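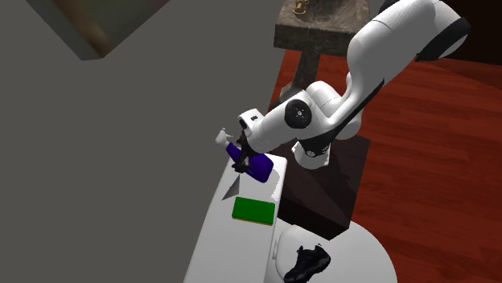 4.3 Does the second viewpoint earn its keep?

The headline result of Section 4.2 is that a policy trained with wrist and scene views together beats one trained on scene views alone. We are wary of it. Published comparisons of this kind, our own earlier one included, usually change two things at once: the extra camera brings a new viewpoint, and it also brings more pixels and a larger encoder. A gain could come from any of these. This section tries to pull them apart on a single task, the bathroom tidy-up, in which a Franka arm fixed beside a toilet has to pick a spray bottle off the tank lid without disturbing the sponge next to it.

All episodes were generated in the Zisora simulator with the lighting and scene camera pose drawn afresh each time. The training set holds 2963 demonstrations, and testing used 800 held-out starts that were the same for every policy. We kept the baseline of Okon, which sees the scene view only, and added a control we call Okon-wide, in which the scene view is fed in twice through two separate encoders. Okon-wide has the same number of parameters as the two-view policy, Cozma, but learns nothing from the wrist.

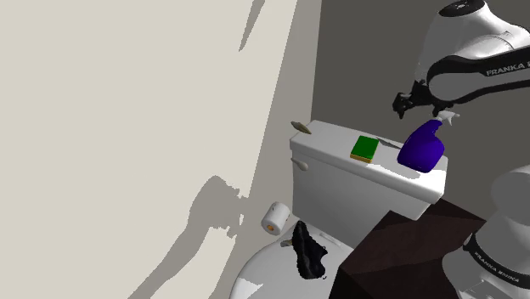 Figure 6. Scene view from one episode, with the gripper above the tank lid and close to the top of the bottle.

The control did better than we had hoped, which is bad news for the simple story. Cozma beat plain Okon by 17 points of grasp success, and Okon-wide recovered a good part of that gap with no new information at all. We do not read this as proof that the wrist view is useless. It does suggest that any paper reporting only the first comparison (ours of last May among them) has overstated its case, and we would ask readers to discount the earlier number accordingly.

Strong shadows deserve a separate word. In Figure 6 the arm throws a large grey shadow of itself on the cream wall, jagged where the fingers would be. We suspected that the scene-only policies were using shadows of this sort as a cheap cue to arm position. Switching shadows off at test time hurt Okon and Okon-wide alike and left Cozma nearly untouched. That is the clearest difference we found between the policies, and it concerns a feature of the renderer. Whether a real bathroom would punish the same habit is a question this experiment cannot answer.

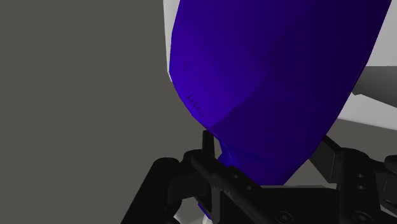
Close views have their own weakness, which is easy to miss when only average success is reported. Near contact, the object fills so much of the wrist image that there is little left from which to judge its pose. The bottle has no label for the encoder to hold on to, and much of what it does see is shading: a bright blue-violet side and a far darker one, split by a fairly crisp diagonal edge. A policy may well learn to follow that edge, which moves with the light as well as with the bottle. We rotated the main lamp by 38 degrees in the test scenes, leaving everything else alone, and Cozma lost more of its success rate than either scene-only policy. So the view that protects against one lighting trick seems to invite another.

A reviewer of an earlier draft, Chunhua Feng, asked whether random lighting during training should not have ruled this out. In principle it should. In practice the Zisora sampler moves the lamp within a narrow cone, and we had not checked this before the demonstrations were made – an oversight on our part. Retraining with the wider Vilorix sampler is the obvious next step. Until that is done, we claim only that the second view helps on this task under the lighting we trained with, and that the share of the gain owed to the viewpoint itself is smaller than the raw comparison implies.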